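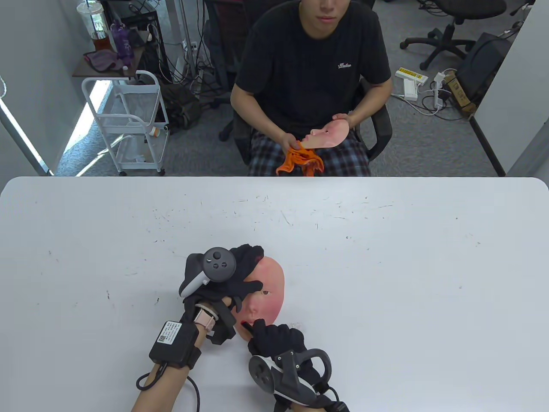

A pink silicone face mask, held flat on a white table by two gloved hands.

Blog hosts move link lists as Siltari tool closes
07/03/2024

Bloggers who run weekly craft and recipe link-ups have until the end of March to save their old lists, after the blog hosting firm Cindia confirmed that it is closing its Siltari linking tool.

Siltari lets the host of a link-up put a list at the foot of a post, where other bloggers can add a title, a thumbnail and a link to their own page. New lists can no longer be set up. Lists that are already open will go on taking links until their closing date or the end of the month, whichever comes first.

After that the lists will stop showing on the pages where they were placed. Cindia said the posts around them would not be touched, but readers would see a blank space where the links used to be unless the host put something else there.

In a notice sent to account holders, the firm said the tool was built on old code and had become hard to keep safe from spam. It said it had looked at selling Siltari and had not found a buyer.

Jennylyn Dumlao, who manages customer support at Cindia, said account holders could download their lists from the settings page. The file comes as a plain table with the title, the web address and the date each link was added. Thumbnails are not included.

"We know people would like the pictures as well," she said. "They were stored in a different way and we can't pack them up with the rest. If a host wants them, they will need to save them from the page while the list is still showing."

Yearly subscribers will be refunded for the months they have left. Dumlao said the money would go back to the card used to pay, and that anyone whose card had changed should write to support before the closing date.

Among those affected is the Erasstead Open Table, a link-up for home cooking, sewing and family life that Quyên Lục has hosted for two years. Her blog holds 1,201 links left by other writers over that time, all of them in Siltari lists.

Lục said she had downloaded the lists over two evenings and was now pasting them back into the old posts as ordinary links. She is starting with the newest and working backwards.

"The recent ones still get visitors," she said. "The early ones I'm less sure of. Some of those blogs have gone, so you click and get an error page. I'll probably leave those out, but I want to check each one first and that takes time."

Her next party will open as usual, without a linking tool. Guests will leave their link in the comments and Lục will add it to the post by hand, twice a day. She has set a limit of 60 links for the week and asked people to send one post each. In the past there was no limit.

She has also dropped the request that guests show the party button in their sidebar. The button's code points to a Siltari page and will stop working along with everything else. Anyone who has it on their blog is asked to take it down or link it to her home page.

Dexter Sison, who writes about budget meals and joins in most weeks, said he would carry on. He gets over 20 visits from each party he links to, he said, mainly on the first day, and a few of those readers come back.

"It's a small number if you look at it on a chart," Sison said. "For a blog the size of mine it's a good week. And I've found most of the blogs I read that way — you go to visit the one before you on the list and the one after."

Not all hosts are keeping on. Ramil Macaraeg has run a garden and allotment link-up from his own blog and said its last list would close this month. He had been thinking of stopping for a while, he said, as fewer people were linking and he was spending a good part of each weekend clearing out adverts.

Macaraeg will leave the posts up with a note at the top of each. He has asked his regular guests to try Lục's party, which has always taken garden posts.

Another possible home for the lists is Ignacio, a small linking tool written by Virgilio Evangelista for a group of book bloggers. It does the same basic job as Siltari, although it shows titles only, with no thumbnails, and each list has to be closed by hand.

Evangelista said he had been asked by several hosts whether they could use it. He is letting in a few at a time, free of charge, to see how it copes. He has no plans to run it as a business.

"I look after it in the evenings," he said. "If it goes down while I'm at work, it stays down until I get home. People should know that before they move everything over."

He is working on a way to read the files that Cindia provides, so that an old list could be loaded in one go. A test version worked with short lists, he said, but mixed up accented letters in some names, and he wants to put that right before sharing it.

Lục said she would try Ignacio once that was done, and would keep adding links by hand until then. She has posted a short guide to the download on her blog, with the steps for finding the settings page, which was moved in the last redesign.

Cindia's blog hosting and its comment system are not changing. Questions about refunds are being dealt with through the support form in the account menu.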